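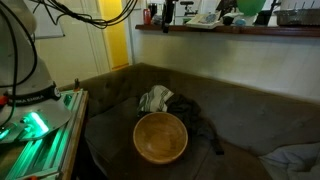 From: Giuliana Bermúdez
To: arm-users list
Date: 12/09/2018
Subject: Re: [arm-users] Draft bench rules, round two

Hi all,

Sorry for the slow reply, I've been down at Tullville most of the week and the hotel wifi was hopeless. Quoting Jimmont's message from the Kistgate end so we're all looking at the same thing:

> I've read the draft twice and I'm fine with most of it. My gripe is
> rule 8, the one that says cables have to be "routed and secured clear
> of the arm's reach." Reach of what? If you mean the full sphere the
> arm could ever touch, none of our benches pass, and I doubt yours
> does either. If you mean the area we've limited it to in software,
> then say so. Also, do soft goods count as "loose items"? We fold
> towels all day. I'm not writing a waiver every time I put a dishcloth
> down.
>
> Jimmont

OK, rule 8 first. You're right, and you're right about our bench too! We've got a bundle of thin black cables hanging in loops over the room, plus the two other ones running down along the arm itself, and I wouldn't want to defend any of that in front of an inspector. I meant the full reach when I wrote it. A software limit is only as good as the last person who edited the config file, and I've been that person at 11 at night (never again, I hope). But I can live with two levels: cables on or beside the arm get tied down with enough slack for the full range of every joint, and anything overhead has to stay above the highest point the arm can get to, measured with the gripper on. Does that work for you folks?

On soft goods, no, a towel isn't a loose item if it's part of the task. Our setup right now is a wooden bowl on the sofa seat with a striped cloth and a dark one bunched up behind it, and those are the job. What I do care about is the stuff that isn't the job. We have a shelf along the wall behind the sofa with a can, an open book, a metal tray and who knows what else on it, and under the current wording I honestly can't tell if that's allowed. I'd say fixed shelves are OK as long as they're outside the reach you wrote on your bench card. Write the number down, please, in millimeters. Te Moana's card just says "arm's length," which made me laugh but come on.

One more that I'd like to add. The lights on the base shouldn't be the only way you know what state the arm is in. Ours glows a nice bright green all over the frame, very pretty in a dim room, but if you're standing on the wrong side of the sofa you may not get a good look at it. I'd like the rule to say the operator calls out before enabling motion, every time, even when working alone. Yes, you'll feel silly.

Speed limits I'm leaving for a separate thread, we'll be here until next year otherwise.

If you have edits to rule 8, send me actual wording and I'll paste it in.

Giuliana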